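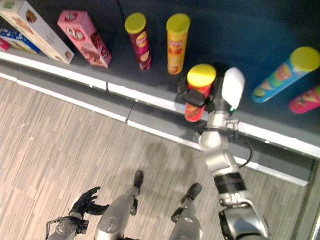
Two Hands, One Shelf: speaker notes
Wonevbridge shared workshop, Stollenville. Open evening, 7 pm. Keep it under half an hour with questions.

Slide 1. Start
Leave this one up while people sit down. It is what the robot has in view when it looks down at the shelf: right gripper on a can, left hand hanging, knees at the bottom. Ask who has built something with a gripper before. If most hands go up, skip slide 2.

Name of the build is Plurkska. Say it slowly, people write it down wrong.

Slide 2. What we set out to do
Pick up one can from a shelf of mixed snacks and put it down again standing up. That was the whole goal on the first sheet of paper, and it is still the goal. Walking is out of scope tonight. The legs hold it at the shelf and that is all I will say about them unless asked.

Mention that we work in a shared space. Everything has to be put away at closing, so the setup has to come back together quickly. This affected more decisions than any technical point did.

Slide 3. Why the two hands are different
Left is a multi-fingered hand. Right is a gripper. We did not plan it this way. The fingered hand came first and took most of the winter. It makes nice shapes, but when a tendon slips you lose an evening.

The gripper was meant as a stopgap. A black angular finger on one side, a rounded white pad on the other. On a round can the pad can sit against the curve while the finger does the pushing. We kept it.

The left hand is parked during shelf work. Park position matters: if it sits too far forward it gets between the camera and the shelf edge.

(Pass the spare pad around here. Get it back.)

Slide 4. Grip force
Can size and weight decide this. A full can can take a firm squeeze. An empty one dents. We set the limit low and raised it in small steps until the can stopped sliding, then added a bit.

Limit is a current limit on the motor, 500 milliamps at present. There is no force sensor. Say this early or it will be the first question.

Grip around the middle. Grip too high and the bottom swings. Grip too low and you are working close to the shelf surface, where the wrist has less room.

Slide 5. The shelf edge
Spend time on this one. The shelf has a raised white strip along the front. It looks like nothing, and it caused more failed picks than anything else. The base of the can catches on it if you pull straight out. Lift first, then move toward the robot. We lift 14 millimeters before any forward motion.

Going back in is the same in reverse. Clear the strip, move in, then lower. Release only when the can is fully over the shelf surface. A can with its base half over the strip will lean, and it will go over when the gripper opens.

Slide 6. Clutter
We do not tidy the shelf for it. Boxes at an angle, cans close together, one on its side. Upright cans are what it can handle. For a can lying down the wrist has to turn, and our approach path for that is not reliable yet. It skips them.

Two cans side by side is the other hard one. The finger needs a gap to get into. If there is no gap, it takes the outer can from the open side.

Slide 7. Cable
Point to the thin black cable that loops out at the wrist. First version was too short and went tight when the wrist turned. Second version was too long and hooked on things. Current length was found by turning the wrist to both ends of its range by hand, with the power off, and taping the cable where it wanted to sit. Do this before you write any code.

Slide 8. Numbers
Last full test was 80 picks, upright cans only. Failures by cause: 7 on the shelf edge, the rest of the trouble was bad gaps. I did not log those well enough to give a figure. The Acheampong log sheet on the workshop wall has a column for it now.

Slide 9. Next
Cans on their side. A softer cover for the black finger. Maybe use the left hand to steady a box while the right one takes what is behind it, but that needs both arms planned together and we have not started.

Questions
Likely ones: cost (the parts list is by the door), why not suction (labels, and the pump is loud in a shared room), can it open a can (no).

If the demo is running, ask people to stay behind the tape until the arm is back at rest. The stop button is on my side of the table.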